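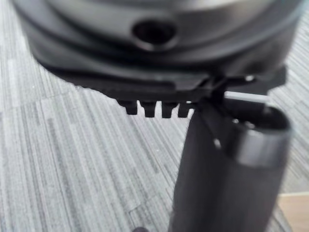 By the project office, Zelley Interiors
Progress report, second stage, covering April to July

The second stage of the Wustano guest house refit is on course to finish within budget but one month behind the programme agreed in the spring. All eight bedrooms on the first floor have now been stripped out and replastered, and five of them have been handed over with their furniture in place. The other three are waiting for wardrobes.

Bedrooms

The layout approved at the end of stage one has been used in every room, with one change. In the two rooms on the north side the chimney breast sits further into the room than the old drawings showed, so the bed has moved to the opposite wall and the desk now stands under the window. We lose a bedside table on one side in each of these rooms and have fitted a narrow shelf in its place. The shelf takes a glass and a phone but not a lamp, so the reading lights have been fixed to the wall above it.

Wall colours were settled in May. The warm grey that was on the sample boards looked green once it was up in the first room, and we repainted in the paler of the two alternatives. This used three extra days and the paint left from that room has been kept for the linen store.

Curtains are up in four rooms. They were made 42 mm too long and have been taken up on site by the supplier at no charge. The fifth room has blinds until its pair comes back.

Furniture

Clovum delivered the beds, desks and luggage benches in one load in June. Two desks had damaged corners and were replaced within the fortnight. The wardrobes are the main cause of the delay. The first set came with hinged doors instead of the sliding ones on the order, and in rooms of this width a hinged door hits the end of the bed. They went back, and the right ones are promised for the middle of August. We have asked for delivery straight to the first floor, as the ground floor corridor will be closed for the flooring work by then.

We looked at open hanging rails as a stopgap so that the three rooms could be let in July. The manager of the guest house preferred to wait, and we have left the decision there.

Flooring and bathrooms

Fakir finished laying the landing and the stairs in June. There is a slight rise where the landing meets room four — an old joist, as far as we can tell — and a threshold strip has been fitted over it. It should be looked at again after the heating has been on for a few weeks.

Bathrooms are outside this stage apart from new mirrors and towel rails. The mirrors are in. Four of the towel rails are in store, and the plumber is booked for the same week as the wardrobes so that the rooms are only disturbed once.

Money

Spending on furniture and fittings in this period came to £2,860 less than planned, mostly because the old bedside lamps could be rewired and kept. We have used £500 of that for the repainting and the wall shelves. The remainder is being held against the wardrobe delivery and we are not asking to move it to another heading at present. Invoices for the curtains and the second coat of paint have not come in yet and will appear in the next report.

Next period

August will go on wardrobes, towel rails and snagging on the first floor. The ground floor lounge starts in September. We still need a decision on whether the two large sofas are to be recovered or replaced, and we need it by the end of July if the fabric is to be ordered in time. Samples in three weights are at our office and can be sent over — the heaviest one wears best but is also the slowest to arrive.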